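Marikar Lane Allotments and Gardens Association
Minutes of the autumn general meeting

Held in the Jamar Room, Saturday, October 5, 2024, starting at 2 in the afternoon

In the chair: Hashini Jayawardena
Taking the minutes: Eusebio Ortuño
Also speaking: Nimal Majumder, Gayan Sheikh, Pranab Wickramasinghe, and a good many plot holders whose names I did my best to catch. If I have missed you, please forgive me and let me know, and I will put it right.
Apologies: the Mustari family (new baby, both well, and we all send our love)

1. Welcome

Hashini welcomed everybody and said how lovely it was to see the room so full on a dry afternoon when most of us could have been digging. She gave a special welcome to the new plot holders on the lower terrace, who have taken on ground that had not been worked for a very long time and have already got their winter onions in. There was a round of applause for them, and a plate of ginger biscuits was sent in their direction.

2. Minutes of the spring meeting

These were read and agreed with one correction. The shared wheelbarrow was reported as missing in the spring minutes when in fact it had been lent to the school, and the school would like it known that they had asked. The wheelbarrow is back in the shed and has a new tyre. Thank you to the school for the tyre.

3. Water

This took up most of the first half, as it generally does. Pranab explained that the tank by the top gate emptied twice in the summer, once during the hot spell and once when the float valve stuck. He has taken the valve apart and cleaned it, and he thinks it will see us through the winter, but he would not like to promise anything beyond that. He has asked Skonetti for a price on a new tank holding 2,000 litres, to stand on the level ground behind the compost bays, and on the pipework to join it to the old one.

There was a long and friendly discussion about whether the new tank should be filled from the shed roof or from the mains. Gayan felt strongly that the shed roof would do very well if the gutters were put straight, and offered to do the gutters himself. A plot holder from the middle row pointed out that the roof drips on the nettle side and always has. Pranab said both could be true. It was agreed that Gayan would look at the gutters first and that we would wait for the written price before deciding about the mains.

Several people asked about hosepipes. The rule has not changed: you may fill a can or a butt from the hose, but please do not leave it running on a bed while you go and have a chat. Hashini said this kindly and looked at nobody in particular, but there was some laughter.

Action: Gayan to inspect and straighten the shed gutters before the frosts.
Action: Pranab to bring Skonetti's price to the December meeting.

4. Hedges and the lower path

Nimal reported that the hawthorn along the lower path has put on a tremendous amount of growth after the wet spring, and anybody pushing a pram or a barrow has to go round by the road. He proposes a morning of cutting back once the berries have been taken by the birds, and he would rather do it late than spoil it for the fieldfares. This was warmly supported. He has his own loppers and two pairs of good gloves to lend, and asks that everybody else bring whatever they have.

The question of what to do with the cuttings came up. Last time they were burned, and the smoke drifted over towards the houses on Mustari Road, which did us no favours with our neighbours. This year they will be stacked at the bottom corner for the hedgehogs, and anything left over will go through the chipper if we can borrow one.
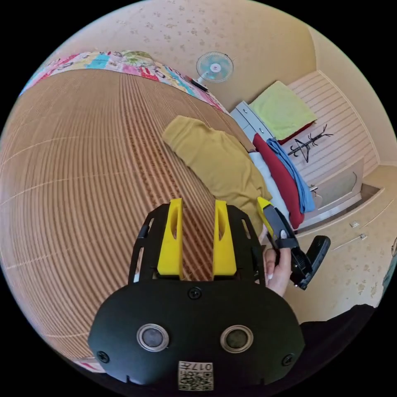 Nimal also asked whether we might fill the gaps near the stile with young hazel. Two members have seedlings coming up where they are not wanted and would be glad to see them go to a good home. Agreed without a vote. They should be lifted once the leaves are down and heeled in by the shed until the ground is ready, with a label on each bundle so that they are not mistaken for rubbish, as happened to the poor blackcurrants.

Action: Nimal to fix a date for the hedge morning and put it on the gate.

5. Compost bays

The left-hand bay is ready to use and smells beautiful. Please take your share, and please leave some for the people who can only come at the weekend. The right-hand bay is still being filled. Would everybody kindly remember that cooked food, cat litter and teabags of the kind that never rot do not go in. Somebody has also been putting in whole sunflower stalks, which will still be there when our grandchildren are gardening. If you chop them into short lengths they will go down perfectly well.

A suggestion was made that we build a third bay out of the pallets behind the shed. Hashini thought it a very good idea and asked who might like to do it. After a pause, Eusebio (that is to say, myself) agreed to have a go, with help from anybody who owns a saw that is sharper than mine.

Action: Eusebio to build the third bay.

6. Rents

The rent for a full plot is to go up by £5 from the new year. Half plots will stay as they are. Hashini explained that we have held the rent for as long as we could, but the insurance has risen again and the new tank will have to be paid for somehow. One member asked whether those who are finding things tight might pay in two parts, and the answer was yes, of course, and there is no need to give a reason. Just have a quiet word with Hashini.

The increase was put to a vote and carried, with two against. Both of those who voted against were good enough to say they understood why it was needed.

7. The harvest supper

What a happy evening that was! We served 90 suppers, which is the most we have ever managed, and the squash soup ran out before the second sitting had properly got going. Thanks were given to everybody who peeled, stirred, carried, washed up or lent a table. The marrow competition was won by the lower terrace, and the middle row has asked for the scales to be checked, in good spirit I believe.

Still unclaimed from the evening are a blue casserole lid, a child's cardigan with ladybird buttons and a very nice bread knife. They are on the shelf inside the shed door.

For next year, Gayan would like to see the tables set out the long way so that people can get past with trays. Pranab would like more chairs. A younger member asked if there could be music, and it was agreed that there could, so long as it stops in time for the little ones in the nearest houses to get to sleep.

8. Seed swap and winter plans

The seed swap will be held at the December meeting. Please bring your seed dry, in paper envelopes, with the name and the year written on the outside. Beans, peas, lettuce, tomatoes and flowers are all very welcome. Squash seed is welcome too, but do say so on the envelope if it grew beside somebody else's, as we had some peculiar results this summer from last year's swap. Nimal's were the size of footballs and tasted of nothing at all.

Hashini will also be putting together an order for seed potatoes and onion sets. The list will be pinned up in the shed, so please write clearly and put your plot number next to your name.

9. Any other business

The padlock on the top gate is stiff. A drop of oil has been applied and it is a little better. Please lift the gate slightly as you turn the key.

A plot holder asked if dogs are allowed. They are, on a lead, and not on other people's beds.

Gayan has a great many spare strawberry runners, potted up and free to anyone who would like them. They are on the bench beside his plot, and he would be pleased to have the pots back.

Hashini thanked everybody for coming, and the meeting closed in time for a second cup of tea.

Next meeting: December, in the Jamar Room, date to be pinned on the gate. Please bring a mug.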